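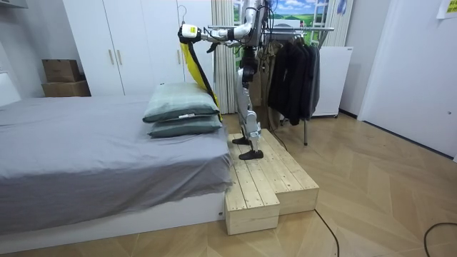
Cecilia Asamoah has read a lot of papers that end with a success rate, and she no longer trusts most of them. Her own group at Dratbridge used to publish the same kind of number. "We'd write 'the robot hung up the shirt,' and a percentage next to it," she says. "And then you'd ask the student how it went and get a very different story."

The different story is what her new work is supposed to capture. The method, which the group calls Mallau, scores a clothes-handling robot on what happens between picking a garment up and letting go of it. The old way looked only at the end: hanger on the rail, yes or no. Mallau breaks the job into 4 stages and asks two people who were not in the room to grade each one from the recording. If they disagree, the trial goes in the paper as a disagreement.

I told her this sounded like a lot of bookkeeping for a machine that hangs up clothes. She didn't argue.

"It is bookkeeping," she says. "But look at what it did to our results."

What it did was sink them. Under the old rule, the group's humanoid had passed 26 trials in the bedroom setup, a mocked-up room with a bed, a wardrobe and a clothes rack. Regraded under Mallau, 3 of those came through clean at every stage. In the rest, the robot had dragged the garment across the bedding, or twisted it on the hanger, or paused so long with its arm out that a grader marked it as stuck. The hanger ended up where it was meant to go all the same, and so it had counted.

Three is not many. It is also few enough that I wondered whether the new scoring is too harsh to be of use to anyone. Kojo Frimpong, who ran the trials, thinks that's a fair worry. "A person would fail some of these too," he says. "I drag my shirts across the bed. I don't think I'd get a clean score on a Wednesday morning."

So has anyone tested a person? They have not. Frimpong says it is planned. Asamoah says it should have been done first, and that this was her decision and she regrets it. Without a human score to set beside it, a reader can't tell if the robot is bad at the job or the test is.

There's a second problem, and it took some pressing to get to. The room never changes much. The robot works from a wooden platform next to the bed, and the platform stays put. The rack is to one side, the pillows are at the same end. Jaime Bragança, who builds robot software at Nyarko and reviewed an early draft, put this in his comments. "They made the grading honest and left the room easy," he told me by phone. "I'd like to see it somewhere with a ceiling lamp in the wrong place and a cat."

Asamoah's answer is that you fix one thing at a time. She wanted the same room so that she could blame the scoring, and only the scoring, for any change in the numbers. That is reasonable as far as it goes. It also means the paper says very little about homes, although the word "home" is in its title. When I pointed this out she laughed and said the title had been a long discussion.

The group at Lonstead will try the method next, with their own robot and their own graders. That is the part I'd wait for. A scoring rule that works only for the people who wrote it isn't much of a rule, and two of Asamoah's graders had been trained by Frimpong himself.

He is relaxed about it. "If Lonstead gets wildly different grades from the same recordings, then we wrote bad instructions," he says. "We'd rewrite them."

And the old papers, the ones with the nice percentages? Asamoah says the group will add a note to 2 of them. The recordings for the others weren't kept, so those numbers stay as they are.

We use cookies to improve your experience on this site. By continuing to browse you agree to our cookie policy. Accept | Manage settings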